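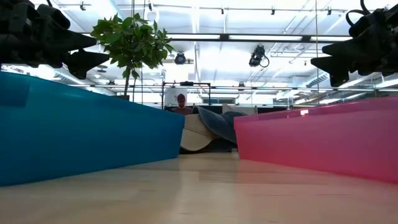 Bimanual cap sorting: blue bin left, pink bin right, caps heaped between the far ends. Both grippers empty.

Siham Khasawneh
June 23, 2025

Thread on the cap sorting results from the Dirnen cell. Short version: changing how we label the demonstrations helped more than adding demonstrations. Details and caveats follow.

Task. A pile of baseball-style caps on a table, two bins, two arms. One cap per grasp, each cap into the bin given by the instruction. An episode ends when the pile is cleared or the time limit runs out.

Why caps. The bill is stiff, the crown is soft, and the two parts want different grasps. A pinch on the crown folds the fabric and often picks up the cap underneath. A pinch on the bill holds well, but only if the fingers come in across the thin edge.

Dark caps are the bad case. A black cap under a slate-blue one gives very little contrast at the boundary, and the policy tends to treat the two as a single object.

Our December baseline was trained on 1809 demonstrations with a single language label per episode ("sort the caps"). It cleared the easy piles and stalled on the overlapping ones.

The stall looks the same nearly every time. Both arms approach, both back off, both approach again. Neither commits. We started calling this dithering in the logs and the name stuck.

Sotiris Zacharopoulos suspected the labels. In the demonstrations the operators pick with the left arm or the right arm depending on how the top cap is lying, and nothing in the training signal says which one was chosen. The policy averages over the choice.

So we relabeled. Same 1809 demonstrations, no new data. Each episode is cut at grasp and release, and each segment gets two tags: which arm acts, and which part of the cap is grasped (bill or crown).

Segmentation is automatic from gripper width and wrist force. Magdalini Spanos wrote the cutter. It fails on regrasps, where the operator opens slightly and closes again without letting go. Those we merged by hand.

At inference the policy predicts the tags first, then the action chunk conditioned on them. The tags are held until the gripper closes or a timeout fires. Holding them is important. If they are re-predicted at every step the dithering comes back.

Evaluation. 50 trials per condition, same caps, piles built by someone who did not know which policy was loaded. A trial counts as a success only if every cap ends up in the correct bin. Partial clears are failures.

Piles were matched across conditions by overlap level and by where the darkest cap was placed. We did not try to match them cap by cap. Fabric does not cooperate.

Result: relabeled policy, 40 of 50. The December baseline under the same protocol was clearly below that. I am leaving its number out of the thread until Styliani Gkikas finishes rescoring the videos, as we found two scoring sheets using the old partial-credit rule.

Of the 10 failures, most were double picks: the fingers close on one bill and a second cap comes along, hooked by its strap. The tags were right in those cases. The grasp depth was wrong.

Ablation, arm tag only: removes most of the dithering, leaves the crown grasps. Ablation, grasp tag only: better grasps, still dithers. Neither is a surprise, but we wanted both on record.

More data, no tags: we also trained on the full set plus the Govano episodes (same arms, different table). Small gain on light piles, none that we can separate from noise on overlapping ones.

Limitations. One cell, one bin layout, one family of objects. 50 trials gives a wide interval. Lighting was left as it is in the hall, so glare on the tabletop and the bin rims changes through the day and we did not control for it.

Also untested: swapping the bin positions. The policy may well have learned left and right instead of blue and pink. Sofia Tsolakis has that run queued next.

Training code is the Kokkinos branch of our internal repo. The cutter will be split out into its own package first, with the merge list included so the hand edits can be checked.

Reply from Bikska asking whether the tags transfer to gloves and socks: don't know. Socks have no bill. The arm tag should carry over, the grasp tag would need a new vocabulary.

Will post the rescored baseline in this thread when it's done.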